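Stories > Short Fiction > Small Towns

The Ferry Ledger

6 min read

My grandmother kept the accounts for the Wirbridge ferry for most of her working life, and when she died she left me her good soup pot, a coat that didn't fit, and a sentence. The sentence was in her handwriting on the back of a seed packet, and it said, "Somebody still owes for the piano."

I carried that seed packet around in my wallet for the better part of a year. I showed it to my aunt, who said Grandma had never owned a piano. I showed it to the man at the hardware store, who had known her since they were both in short socks, and he turned it over and told me those were a very good kind of bean.

So in July, when the school let out and I had no more excuses, I drove up to Wirbridge to find out. It's a long drive, the last part of it through Trokwood, where the trees lean in so close over the road that you want to roll up your windows and apologize. I had the soup pot with me on the back seat. I couldn't tell you why, except that it had been hers and it seemed rude to leave it behind.

The ferry doesn't run anymore. There's a bridge, and a sign explaining the bridge, and a little way down the bank there's the old landing with its iron ring where they used to tie up. I sat there and ate a sandwich. An older woman was fishing off the end of the planks, and after a decent silence she asked whether I was lost or just from away, and I said a bit of each, and I told her whose granddaughter I was.

"Well," she said, and reeled in her line. "Then you'll be here about the piano."

I have thought since then about how many people must have known that story, and how it had sat in that town all those years like a jar at the back of a pantry. She told it to me with her feet hanging over the water. One spring the river was high and the chapel on the far bank had been given a piano, an upright, by a family that was moving away. Twelve men loaded it onto the ferry and then discovered that there was no fare for a piano. There was a fare for a horse, and a fare for a wagon, and a fare for a coffin (half price, children free). The ferryman wanted to charge it as a horse. The preacher held that it was furniture. They argued until it began to rain, and it was my grandmother, nineteen and brand new in the ticket shed, who put a tarp over it and told them all to get on board, she'd write it down and they could settle up later.

"And did they?" I asked.

"Oh, honey," the woman said. "They played it at her wedding."

She told me the ledgers had gone to the county records room, over the old Phan bakery, and that if I hurried I could get there before four. I hurried. I went up a flight of stairs that smelled of warm sugar, and the clerk, a young man with a pencil behind each ear, listened to the whole thing from the seed packet on. Then he went off to look, and he was gone a good long while, and I sat in a hard chair with the soup pot on my lap because the car had been too hot to leave it in.
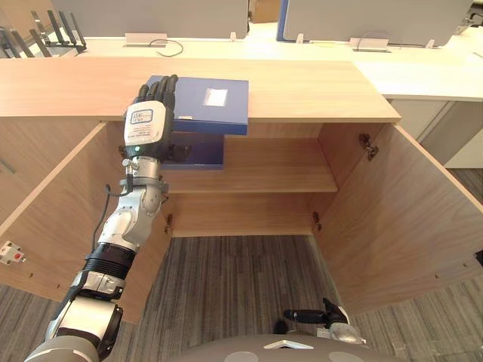
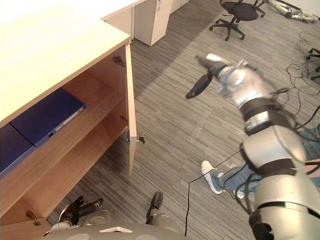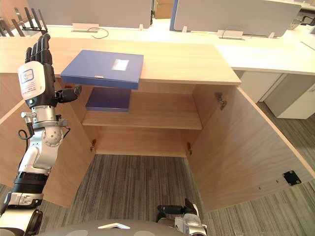

It was on page 363. I would have known that handwriting anywhere, the sevens with their little belts on and the capital P like a sail. "Piano, one, upright, for the chapel," she had written, and in the column where the fare should go, she had put a small neat question mark. Every page after that, at the bottom, she had carried it forward. All those years of horses and wagons and, later on, automobiles, every column added up right to the penny, and underneath each total the same line: piano, owing.

The clerk and I looked at it together for some time. Then he asked me, very politely, what a horse had cost.

We found it inside the front cover. A horse was ten cents.

I want to say I did something grand, but I went through my purse and found a dime, and he wrote me out a receipt, because he was that kind of young man, and he stamped it twice. He said he wasn't sure which account it ought to go in. I told him to write it down and settle up later.

On the way home I stopped at the chapel. The door was open and a girl was practicing scales, badly, on an upright with a water stain down one side, and I sat in the last pew with the pot beside me until she'd gone all the way up and all the way down again. Then she started over, and I stayed for that, too.

12 comments
1,070 shares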